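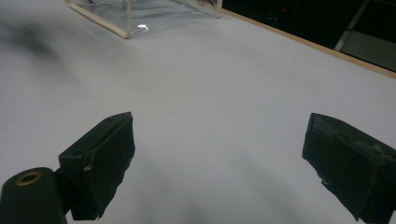
Chapter 4
Surfaces, Flatness, and Other Polite Fictions

Ask a carpenter whether a table is flat and you will get a yes. Ask a machinist and you will get a question: flat to what? The machinist is the more tiresome guest at dinner, but this chapter takes the machinist's side.

In Chapter 3 we measured lengths, and we got away with a good deal. We laid a ruler against a thing, read the number, wrote down the uncertainty, and never asked what the thing was resting on. That was a loan, and it now comes due. Nearly every measurement of height, thickness, or angle starts from a surface that somebody has agreed to call zero. If that surface sags, bulges, or twists, the error moves quietly into every number taken from it, and no amount of care with the calipers will get it out again.

The Boltumby Shelf

Consider the town library at Boltumby, which one February took delivery of a long display counter for its map collection. The counter was ordered flat. The supplier, Jaiswal, certified it flat. The librarian, Rhydian Penry, set a glass marble at one end of it before opening time and watched the marble travel to the middle and stay there.

Penry wrote to Jaiswal. Jaiswal replied that the counter met its specification. Penry wrote again, enclosing the marble.

Both parties were right, and the letters went on for 293 days. The specification allowed the top to depart from a true plane by up to 4 millimeters over its full length. A marble has no interest in specifications. It responds to slope, and a very small slope will do. The counter was flat enough for maps and hopeless for marbles, and the word "flat" on the order form had never said which was wanted.

We will come back to the Boltumby counter in Section 4.3, where you will work out its likely shape from Penry's own readings. They are better than one might expect from a man using a bicycle spoke and a jar lid.

What Flat Means

A plane, in geometry, has no thickness and goes on forever. Furniture does neither. What we can say of a real surface is that it fits between two imaginary parallel planes a certain distance apart. Push those planes together until they just trap the surface, and the gap left between them is the flatness error. One number, in units of length.

Notice what the definition leaves out. It does not mention level. A wall can be flat, and so can a ramp. Level describes how a surface sits with respect to gravity, and you can change it with a folded napkin, as every restaurant knows. Flatness belongs to the surface itself, and napkins do not help.

It also leaves out smoothness. Polished glass can be gently bowed; a sawn board can be rough to the hand and quite true from end to end. Roughness concerns the small, close-set bumps, flatness the long slow ones, and between them lies a middle range called waviness, over which the engineers at Adirgate and the engineers at Monau once exchanged 52 pages of correspondence. We will treat it in two.

Where the Eye Fails

People trust their eyes on this subject far more than they should. A pale, matte surface seen at a shallow angle shows soft changes of light and dark, and the temptation is to read these as hills and valleys. Sometimes they are. More often the lamp is to one side. The eye is excellent at spotting an edge and poor at judging a broad curve, particularly if it has already been told that the thing is flat.

Before You Go On

You will need a straightedge, a set of feeler gauges, and a tabletop at home that you are prepared to think less of. Record the length and width of the top before you begin. Students in earlier years have skipped this step and then reported flatness errors for tables of no known size, one of them to five decimal places.

4.1 The Straightedge Test

Lay the straightedge across the surface along one diagonal and put a light behind it. Where light shows through, there is a gap. Slide in the thinnest gauge, then the next, until one drags slightly without lifting the edge. Write down its thickness and the distance from the nearest corner, then repeat along the other diagonal.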